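Part-Time Cell Keeper, Two-Arm Tabletop Station
Gedar, Robot Workshop
Evenings, plus the occasional Sunday

We have two robot arms, one table and a cream-colored plastic tray. We would like someone to look after them. The person who used to do it has moved upstairs to the Dronix project, where the machines are newer and complain less.

The cell picks up small things and puts them in the tray. Your job is everything that has to be right before it can do that: grippers, cables, mounts, home positions, and a logbook that other people can read. Jihad Moussa, who runs the workshop, will train you for 2 weeks and then expect to be left alone.

Most of the care goes into the grippers. Fingers get checked open, over the tray, at the start of each shift. You look at the pads, then the pivot bolts, then the bolts on the mounting plate, and you write down what you found even when what you found was nothing. 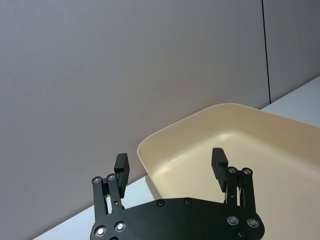

Gripper open over the tray, seen from the wrist.

What the work looks like

1. Start-up. Power on both arms, wait for the status rings, run the open-and-close routine. If an arm refuses, read the fault code before you call Jihad. He will ask for it.

2. Cables. Each gripper gets its power and signal through a thin cable that hangs in a loop near the wrist. The loop needs enough slack to turn with the joint and too little to catch on the tray. There is a correct length. It took us 7 tries and we would prefer not to repeat them. Collars are tightened by hand, never with pliers, whatever you may find in the drawer. 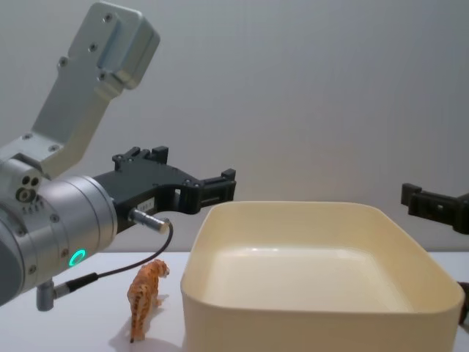

3. Test pieces. We set up with toy animals. They are awkward shapes and cheap to replace, and they cost the department far less than the official test blocks from Stimitia. You will place them, run the pick, reset the table and do it again. After 500 cycles the gripper comes off for inspection. You will develop opinions about big cats.

4. Tray position. If the tray moves, the fingers meet the rim, and you get to realign everything. Please don't lean on the table. 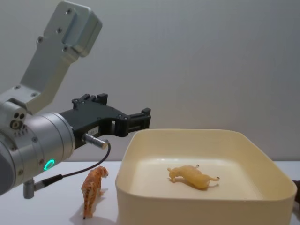
Tiger on the table, yellow cat in the tray, gripper over the left rim.

5. Shutdown. Park the arms, put the animals away, fill in the log. "Fine" is not a log entry.

Who should apply

You can use a hex key without rounding off the bolt. You can do the same check on a slow night that you did on your first. Programming helps a little; neat handwriting helps more. Experience with the Zein controller would be wonderful, and we have never met anyone who had it.

What we offer

Thirteen hours a week at the technician rate, a key to the workshop, and a stool that used to be adjustable. Paid training. Coffee is available down the hall and we make no claims for it.

How to apply

Send a one-page letter to Karlijn Timmermans at the Gedar front office by the end of January. Tell us about something you kept running longer than anyone expected. Cars count. Interviews are held at the cell, start at 6 p.m., and include tightening one connector while Jihad watches.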